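Why Does a Star Have So Many Corners?

A first book of shapes for curious people, from the Bamulen Children's Page
Written by Chutima Sukprasert

Have you ever tipped a box of blocks onto the floor and just looked at them for a minute before you started building? I used to do that when I was small, and I still do it now if I get the chance. Every block has its own shape, and every shape has a name, and some of the names are quite long and rather fun to say out loud.

Let's start with a word you may not know yet: prism. To make a prism, think of cutting a shape out of cookie dough. If you roll the dough thin, you get a flat star. But if you leave the dough nice and thick, your star stands up tall, with the same star on the top and on the bottom and straight walls in between. That thick star is a kind of prism. (Please don't bake it, though. It would be raw in the middle.)

Now try it with a round cutter. A thick circle has one long curved wall that goes all the way around and comes back to where it began. It gets a special name, a cylinder. A can of soup is a cylinder, and so is a drum, and so is a new roll of tape.

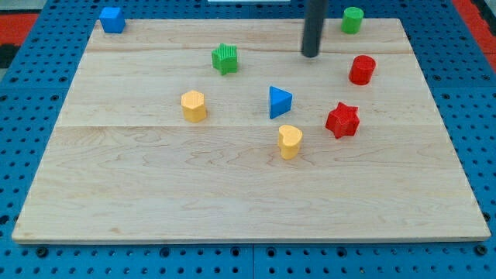
Next comes the pentagon, which has five sides and five corners. "Penta" comes from an old Greek word for five, so the name tells you the answer if you ever forget. A hexagon has six sides, and bees are very fond of those. A star is trickier. The kind most of us draw has five points sticking out, but run your finger slowly along the edge and you will feel five more corners tucked in between the points, where the edge bends back toward the middle. Ten corners in one star!

You can be a shape detective with your eyes closed, too. Ask a grown-up or a big sister to put a block in your hand while you aren't looking. Is there a corner? Is there another one? Keep one finger on the place where you started, or you will go around and around forever — I have done this myself, and I was sure I had found a shape with 19 sides. It was a pentagon.

Here is something else to try on a rainy afternoon. Stand a block on a sheet of paper, hold it still, and draw around the bottom with a pencil. Lift it away and you have its outline. Do the same with all your other blocks, mix them up, and see who in your family can put each one back on its own outline the quickest. My nephew likes to turn the paper upside down first, and then the pentagon looks quite different, even though it is the very same pentagon it was before.

If you find a shape you can't name, draw it and show it to your teacher, or look for it in our September pages, when we will be hunting for shapes in the kitchen. Bring a spoon!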